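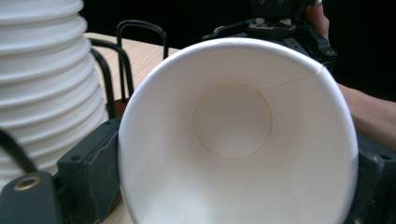 Neighbors Raise Support for Cleminside Family During Treatment

CLEMINSIDE — Residents of Cleminside have come together in support of Koen Michiels, a longtime school bus driver who began treatment for acute leukemia earlier this winter. A community fund established in his name stood at $3,182 when this newsletter went to press, and contributions continue to be accepted at the Cleminside Community Association office.

Mr. Michiels has driven the north rural route for the past 30 years. He received his diagnosis shortly after the new year and was admitted to the regional hospital in Porkolwood, where he is expected to remain for the first phase of his treatment. His family has been advised that a stem cell transplant may follow, depending on his response to chemotherapy and on the availability of a suitable donor. 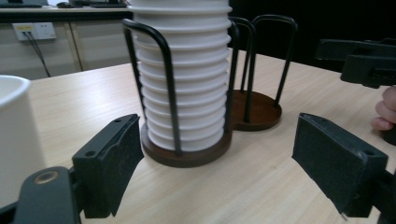

Reading time: 5 minutes

The Association was first contacted by Mr. Michiels' sister, Els Van Beek, who has taken leave from her position at Wallner Feed and Supply in order to be near him. Ms. Van Beek has rented a room in Porkolwood close to the hospital and returns to Cleminside when she is able, chiefly to look after her brother's house and collect the mail.

"Koen has never been comfortable asking for anything," Ms. Van Beek said. "When I told him what people at home were doing, he was quiet for a good while. Then he wanted to know who was driving the route and whether they knew about the soft shoulder past the Usorden bridge."

Because the hospital must limit the number of people on the ward, visits are restricted to two approved family members. Friends and former passengers have therefore been encouraged to write. Cards and letters may be left at the Association office during regular hours and will be taken to Porkolwood by Ms. Van Beek on her next trip. The hospital has asked that no fresh flowers, potted plants or homemade food be sent to the ward. Drawings from children are welcome and may be taped to the wall of his room.

Several of those who have written so far rode the north route as children and now have sons and daughters on the same bus. One letter, shared with the permission of its author, recalls a morning when the road was closed by drifting snow and Mr. Michiels kept his passengers occupied with a spelling contest until the plow came through. Another thanks him for waiting at the end of a long lane, day after day, for a boy who could not find his boots.

Use of the Fund

Money received will be applied to costs that are not covered by Mr. Michiels' health plan. These include Ms. Van Beek's lodging in Porkolwood, fuel and parking, and the heating of the house in Cleminside while it stands empty. The fund is held in a separate account and requires two signatures for any withdrawal. Should a balance remain when treatment has ended, the family has asked that it be transferred to the Association's medical travel fund — the same fund that has assisted other households in the district with trips to Porkolwood and beyond.

Contributions may be made by check, payable to the Cleminside Community Association with "Michiels" written on the memo line, or in cash at the office. Receipts will be issued on request. Donors who do not wish to have their names passed on to the family should say so at the time of giving.

Donor Registration

Ms. Van Beek has been tested and was found not to be a match for her brother. The family wishes to encourage healthy adults to consider joining the stem cell donor registry, whether or not they are acquainted with Mr. Michiels. Registration involves a short health questionnaire and a swab of the inside of the cheek. Persons who join may be contacted on behalf of any patient in need of a donor, and should discuss the commitment with their households before they register.

Information on eligibility is available at the front desk of the Usorden Health Center. The Association hopes to host a registration evening in June, subject to the availability of the hall, and will publish the details once they are confirmed.

Transportation Notice

Families on the north route are reminded that a substitute driver has been assigned for the remainder of the school year. Pickup times are unchanged, with the exception of the 5 stops east of the Usorden bridge, where parents should have received a revised schedule by mail. Questions about the schedule should be directed to the school transportation office.

Updates on Mr. Michiels' condition will be posted on the Association's notice board with the consent of the family. Residents are asked not to telephone the ward directly.

Posted Feb 28, 2018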